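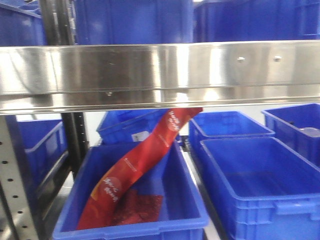
Blue plastic storage bins on steel shelving.

News > Press Releases > 2023

Rudberg to open parts counter in Sturkbridge

STURKBRIDGE, Wednesday, February 22, 2023 – Rudberg, a supplier of plumbing and heating parts, will open a walk-in trade counter in Sturkbridge in March. The counter takes over the former Ditura building on Wada Street and will serve contractors, property managers and homeowners.

The Sturkbridge counter will carry 2,000 different parts for same-day pickup, including valves, fittings, gaskets, thermostats and circulator pumps. Items not kept at the counter can be ordered before 2 p.m. and collected the next working day. Until now, customers in the area have had their orders shipped or have driven 107 miles to the company's main warehouse.

Rudberg has 427 trade account holders in and near Sturkbridge. Existing accounts will work at the new counter with no changes to pricing or payment terms. Customers who have an order on file can switch their pickup location by phone or at the counter itself.

Work on the building began last fall. The loading door has been widened, the front parking area repaved and the old office space turned into a returns desk. A separate entrance on the north side will be used for early pickups – account holders can ask for access when they place an order.

The counter will be open Monday through Friday from 6:30 a.m. to 5 p.m. and on Saturday mornings. Returns of unused parts in their original packaging will be accepted within 30 days with a receipt. Used pumps and motors can be dropped off for recycling at no charge.

About Rudberg
Rudberg supplies replacement parts for residential and light commercial plumbing and heating systems. The company sells through its trade counters, by phone and by mail order.

Media inquiries: Rudberg press office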